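Notebook, climate record comparison
June 2020

Picked the Notilard station series up again. It had been left since February, when the request for the raw monthly files was still with the records office. The files arrived as scanned pages and one spreadsheet. The spreadsheet is the adjusted version, so it's no use for checking the adjustments. Working from the scans.

Typed in the monthly means for the old site first. Gaps are left blank and not filled. Where a figure has been overwritten in ink I have taken the later figure and put a flag in column F. There are 87 flags so far, mostly in winter months. A few are plainly arithmetic corrections (the daily totals underneath add up to the new number). The others I can't account for yet.

The site move is the main problem. The Notilard screen went from the harbour flat to the ridge above the town, and the published note gives only a line to it. No overlap period is mentioned. If there was one, it will be in the observers' books, which we haven't got. Without an overlap the step has to be estimated from neighbours, and the nearest with a decent run are Skustness and Ketilsson.

Skustness is coastal and tracks the old site well. Ketilsson is inland and colder at night, and I'd sooner use it only as a check. Ran the difference series against Skustness for the years either side of the move. There is a clear drop at the right place. Ran it again with Ketilsson and got the same sign but a noisier result.
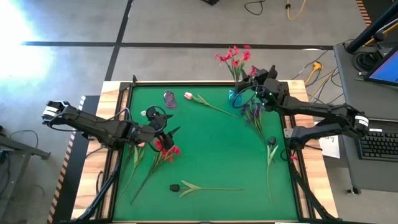

Sotier objected that Skustness had its own screen replaced somewhere in that stretch, and asked how I could tell one step from the other if they fall within a couple of years. Fair point. The metadata sheet for Skustness has the replacement down without a month. I've asked for the maintenance card. Until it turns up, the Skustness result gets marked provisional and doesn't go in the draft.

Height difference between the two Notilard sites: still unsure. The published note says one thing and the old survey map another. Using the map for now.

Bootstrapped the step estimate, 2000 resamples. Tried 400 first to see that the script ran and the interval hardly changed. Colour coding on the plot is the wrong way round (adjusted in grey, raw in red), fix before anybody else sees it.

Still to do:
Write to the records office again and ask for the observers' books by name.
Recheck the flagged winter months against the daily sheets.
Look for 2 more neighbours, even short ones.
Move the scans off the laptop and onto the shared drive.

The blog comments on the adjustment are still arguing over the published trend. Not replying until the maintenance card is in.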